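Moving the backups off the old box

Feb 1, 2024

The old backup machine had been running the same cron job since I moved to Rallumside, and the job had grown into a shell script that only made sense if you remembered why each line was there. I didn't remember. Over the past month I have replaced it, and these are my notes on the new arrangement, mostly so that I can find them again.

The requirement is small. There are two laptops, one desktop and a shared folder of scanned paperwork going back to my grandfather's time (the Leiva papers, which Ulises Leiva and I have been scanning on and off for years). All of it has to exist in two places, one of them not in my flat. Restoring a single file should take less effort than scanning it again.

The old script used rsync with hard links to make daily snapshots. It works well until you rename a large folder. Rsync treats the renamed folder as new data, copies the lot, and the disk fills. This happened to me in March of last year, when I changed the folder names from surnames to dates. The snapshot failed halfway through, the script did not check the exit code, and the next run deleted the oldest good snapshot to make room. I lost no originals, but it was a poor way to find out that the error handling was missing.

The replacement is a deduplicating backup tool. Files are split into chunks, each chunk is hashed, and a chunk is only stored if its hash is not already in the repository. A renamed folder costs a few kilobytes of metadata. Everything is encrypted before it leaves the machine, so the remote end needs no particular trust. I wrote a small wrapper around it called Tarkum, which does three things: takes a lock, runs the backup, and sends me an email if the exit code is anything other than zero. It is 100 lines long and half of that is comments.

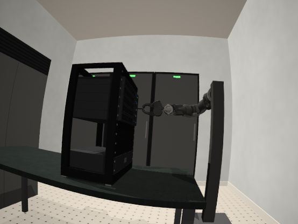 Open-frame rack: servers at the top, one low chassis at the bottom, a gap in the middle.

For the remote copy I rent storage from Zoteneck. The upload link at home is 20 megabits per second, so the first full copy ran for several nights. I limited it during working hours and let it use the whole line after midnight. Since then the nightly transfer finishes before I am awake, except on days when we have scanned a lot.

Retention took more thought than the rest. I settled on daily snapshots for a fortnight, weekly for three months and monthly after that with no end date. The old scheme kept dailies only, which meant that a file damaged without my noticing would have dropped out of every snapshot within weeks. The scans are exactly the sort of file that sits unopened for a year.

Checks are on a separate timer. Once a week the tool verifies the structure of the local repository, and once a month it reads back a portion of the remote data and compares hashes. I also restore one folder by hand each month into a temporary directory and open a few files. The first time I did this the restore failed, as I had stored the repository password in the same home directory that was being backed up and nowhere else. It is now printed on paper in two houses.

Remaining jobs:

Compress the TIFF scans. There are 2000 of them and most were saved without compression.
Exclude the browser cache on the second laptop.
Move the lock file out of /tmp — it is cleared at boot, and a stale lock is easier to diagnose than a missing one.
Ask Ulises whether he wants his own read-only key.

The old box stays on the shelf, unplugged, until the summer. After that I will wipe the disks and use the case for something else.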